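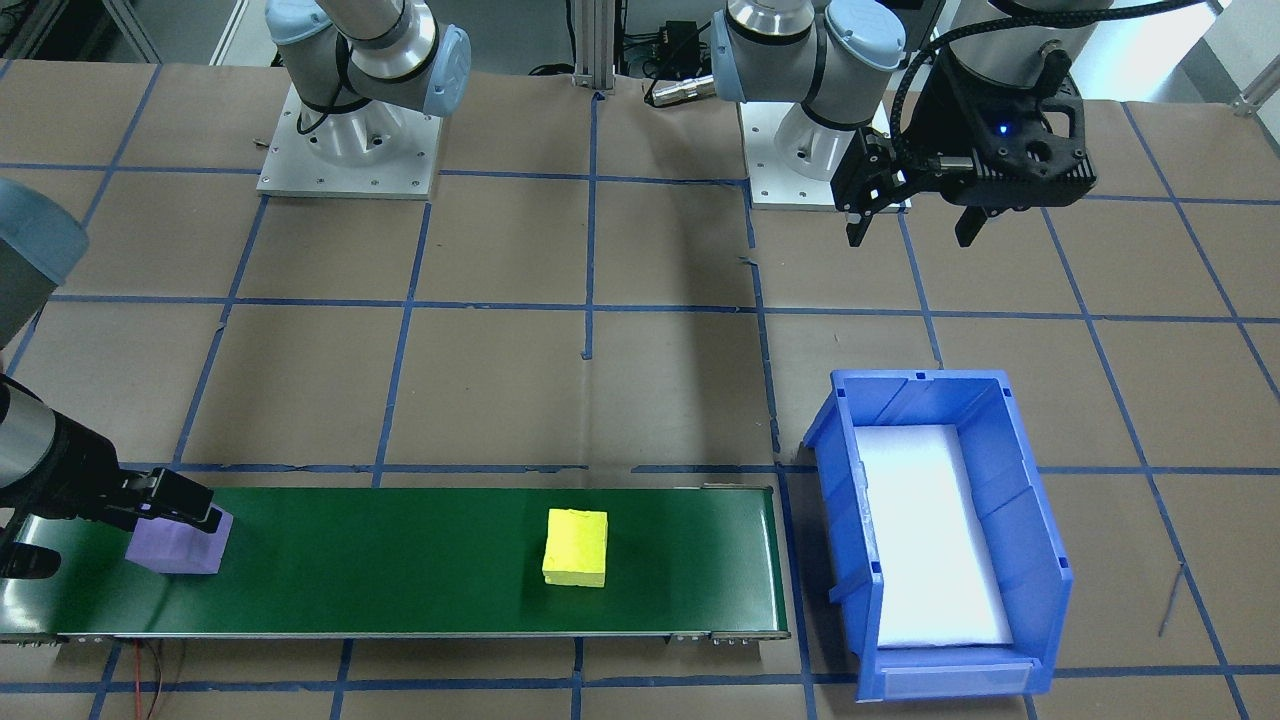 Open-front bin

An open-front bin (also called a hopper-front bin, a pick bin or, in older shop talk, a scoop bin) is a small storage container whose front wall is cut low or sloped so that a person can see and reach what is inside without lifting a lid or pulling the bin off its shelf. Most are molded in one piece from plastic, though sheet metal and heavy cardboard versions have been made for a very long time and still turn up in garages, hardware stores and the back rooms of schools. Blue is a very common color, with yellow, red and gray not far behind.

Shape and parts

The basic form has a flat floor, a tall back, two side walls and a front lip that stands lower than the rest. The side walls usually slope or step down toward the lip, and on many models they are ribbed, partly to stiffen the plastic and partly (as anyone who has carried a full one up a flight of stairs will be glad of) to give the fingers something to hold. A small label holder is often found along the lip, where a strip of card can be slid in and changed when the contents change.

Larger bins may have a ledge around the top so that another can be stacked on it, leaving the sloped opening free. Some have a hanging lip at the back that hooks over a slotted rail or panel.

Liners

A bare plastic floor is noisy and rather slippery, and light things dropped onto it tend to bounce or slide into a corner. For this reason many people lay a liner in the bottom - a sheet of foam, a piece of felt or a folded cloth. A white liner has the added kindness of making small or dark parts easy to spot, and it shows dirt early, so it tends to get washed or replaced more often than a dark one would.

Liners are generally cut a little smaller than the floor of the bin so that they lie flat. A liner cut too large will hump in the middle, and whatever is set on it will lean.

Use with a work table

On a work table, the bin is commonly set with its low side toward the person or the part of the bench it serves. Where there is a small conveyor belt, the bin may stand near the end of it, with a gap left between the two so that either can be moved for cleaning. Tables used this way are often covered in brown paper or cardboard, which is cheap and pleasant to write on, and blue masking tape is a favorite for marking off areas because it shows up well against the brown. A taped grid gives each bin a regular place, and a bin that has been bumped can be put back by eye.

Foam blocks and cubes are popular contents for trying out a layout, being light, soft and easy to tell apart by color. A yellow cube and a purple cube side by side on a white pad, for instance, can be told from each other right across a room.

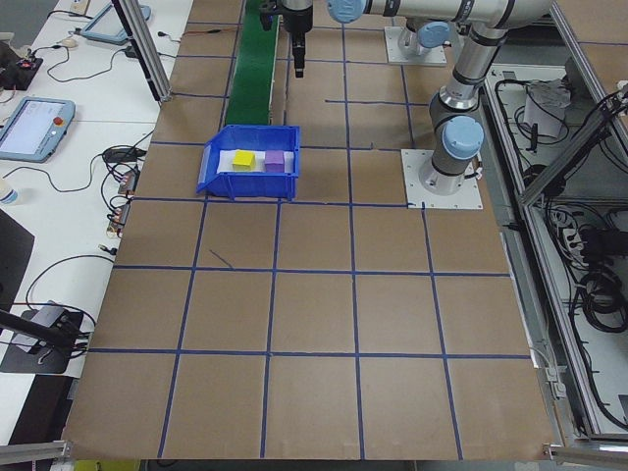 The Vavville collection

A fondly kept display of open-front bins was opened to visitors in Vavville on 5/4/19, put together by Birthe Holst and Tanveer Mohmand from shop clearances and a good many gifts. It holds 730 bins, the oldest of them riveted steel, and includes long runs of the Kimaro and Sastico patterns, which differ chiefly in the angle of the front. The handwritten catalog is the work of Noémie Campbell.

Care

Plastic bins need little more than warm water, dish soap and a soft brush for the ribs. Old label glue yields to cooking oil left on overnight. Stacks are best kept out of strong sun, which fades the color and in time makes the lip brittle.

See also

Drawer cabinet
Pegboard
Shelf label
Tote box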